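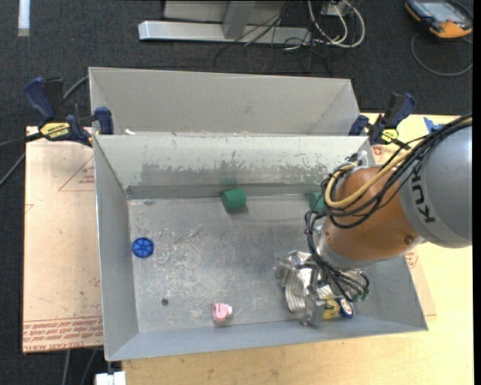
Ticket 2782
Opened: Jul 2, 2021
Site: Zalolside, parts bench
Category: Bins and fixtures
Asset: two-compartment sheet-metal bin, Pimness, tag 1188
Priority: 4
Status: Open, pending replacement part

Reported problem
Small items do not stay where they are placed in the front compartment. Round items drift toward the lower left. Grit from the floor of the bin ends up on the tabletop. Staining on the divider wall has come back after cleaning.

Initial check
Bin sits on the light wooden tabletop in its normal position. Rear compartment empty. Front compartment in use at time of check: green cylindrical block standing by the divider, another green piece along the same wall, blue spoked round piece flat near the left wall, small pink piece on its side near the front wall, crumpled white and gray cloth at lower right. Contents left in place until the surface had been looked over.

Floor of the front compartment is dull, with faint swirling scratches and light smudges, heaviest left of center. Small hole in the floor at lower left. Divider has dark streaks and scuffs on its inner face and a darker band along the base.

Step 1. Level
Contents removed. Level placed on the tabletop, then on the floor of the front compartment. Table reads level in both directions. Bin floor reads low toward the hole. Bin turned end for end on the same spot: low point moves with the bin. Table ruled out.

Step 2. Underside
Bin turned over. One rubber foot missing, lower left corner as the bin normally sits. Other feet present and firm. Adhesive residue at the missing position is hard and dusty. Foot not found on the bench or the floor below it.

Step 3. Hole
Asset record lists one drain hole in the front compartment, no plug fitted. Edge checked with a gloved finger, no burr. With the bin shimmed level, grit still falls through when the bin is bumped. Plug required if the bin stays on this table.

Step 4. Divider
Wiped with a damp cloth: no change. Wiped with Clisska degreaser, left 2 minutes, wiped again: streaks lighter, scuffs unchanged. Band at the base partly lifted with a nylon brush. Remaining discoloration does not transfer to a clean white rag. Treated as cosmetic.

Step 5. Retest
Temporary shim fitted at the missing foot. Round piece placed on edge at the center of the floor and released. No movement toward the hole. Repeated near the left wall, same result.

Cause
Drift: missing foot. Grit on table: open drain hole. Staining: residue held in the corner where the divider meets the floor.

Actions
Foot set and drain plug requested from Sakamoto. No delivery date given.
Shim stays in until the new foot is fitted. Do not slide the bin; lift it.
Do not use steel wool on the floor or divider. Record from June shows it was used once.
Cloths go in the rear compartment, not with the parts.

Close when foot and plug are fitted and Step 5 has been repeated without the shim.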